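Cables, Gloves and a Fridge Door: Keeping Our Humanoid Going

4/12/26
Filed under: Workshop, Humanoid, Maintenance

If you've read the last few posts you know I've been spending most of my evenings in the small room at Hindham with a screwdriver in my teeth. I promised a proper write-up of the maintenance routine once it settled down, and it has finally settled down enough that I do it the same way two sessions in a row. So let's go! This one is long and mostly about cables.

Quick background for new people. Adel Fahmy and I run one humanoid, and we have it doing kitchen-type tasks: go to the fridge, work the door, pick up a drink at the desk. Adel does the arm control and the scripts. I do everything you can touch. The project is called Prutoment, which started life as a typo in a folder name and stuck. The robot itself has no name because we could never agree on one.

The biggest thing I've changed since November is how I look after the cabling. Back then I checked it when something went wrong. I'd hear a joint stutter, stop everything, and spend an evening wiggling plugs until the stutter went away, which taught me nothing at all about which plug it was. Now every session starts with the cables before power goes on, in the same order, and I write down anything I touched. 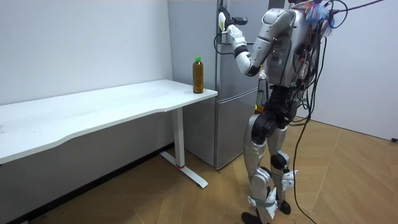

Cable slack is the part I got wrong for the longest time. It has to be judged with the arm at its highest working position, because a bundle that looks lovely and loose with the arms hanging down can go tight as a guitar string when the shoulder comes up. With the right arm raised to the top door of the fridge like that, the bundles at the back and shoulders still have to have some hang in them. The loop that drops past the legs and trails over the floor is a different problem: too short and it tugs when the robot turns, too long and a foot finds it. I keep going back and forth on the length and I'm not done. The one running up from the top of the robot has been no trouble whatsoever, so of course I check it the least. (I'm working on that.)

The order I go in, if you want to steal it:

Shoulder bundles first. Run a hand along each one, feel for flat spots and kinks, and tug gently at every plug. I mean gently. My first broken connector was broken by me, checking it.

Then the elbows. I move each one through its full bend by hand with the power off and listen. A dry joint has a sort of papery sound once you've learned it, and it's really satisfying when you catch one early.

Then hips and knees, same idea, slower, with Adel holding the torso so it doesn't fold up on us. The straps around the shins get a pull too. They creep down over a long session and I like them back where they started.

Then the tags. I've got colored tags and tape on the wiring near the top of the torso, and keeping those readable is half of the whole job. When I started, the labels were all the same white and I traced one wire three times in one night. Color is so much faster. Red and blue jump out at you even when you're crouched behind the thing with a flashlight.

Last, screws. There are 60 on my checklist, all of them on the outer shell panels, and I do them with a torque driver set to the value on the Chrysikopoulos sheet taped inside my toolbox lid. I used to do them by feel. My feel was terrible! I found out when I borrowed the driver and half the forearm screws turned further than they should have.

The full check takes me 40 minutes if nothing is wrong. It felt like forever at first and now I put a record on and enjoy it.

On to the hands, which are my favorite part and also the part that eats the most time. Adel's grasp script closes the fingers in two stages. The thumb comes across first, then the four fingers come in on the other side, and the grip force only goes up once the contact readings agree with each other. We log every close. The current glove was on 243 closes when I sat down to write this, and my rule is to swap at 400 whether it looks worn or not, because the fingertips thin out from the inside where you can't see it.

The thing we tune most is where the thumb lands. If it comes across too high on a bottle, the whole thing wants to tip backward when the fingers arrive. Lower is better, with the palm square on and the wrist not rolled. We got there by moving the wrist offset in tiny steps, 6 tries at each setting, and writing the result in the notebook before moving on. Adel wanted to change two things at once. I said no. We are still friends.
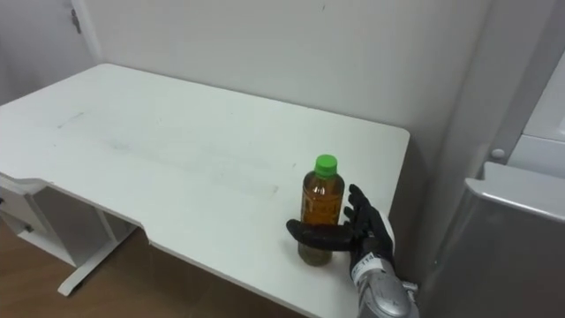
Right hand closing on the tea bottle, thumb across the lower part.

Glove fit matters a ton for this. If there's spare material bunched at the base of the thumb, the thumb stops short and the script thinks it has touched something. My fix is low tech: pull each finger down fully, smooth the palm, then seat the cuff at the wrist last. If you do the cuff first you trap all the slack in the palm and you'll be starting over. I always start over at least once anyway.

I order gloves from Lustside, a little shop that will sell them singly, which is great when you only ever wear out the right one. I have a drawer of lefts from before I knew that. If you have a left-handed robot, email me.

Still on the list: a better route for that floor cable, a spare elbow connector so I'm not scared of the one we have, and a full recheck of the shin brackets. Adel also wants to try the lower fridge door, and that means a whole new set of poses for me to check cable slack in, squatting ones, with the knees properly bent. I've already cleared an evening for it and bought more tape.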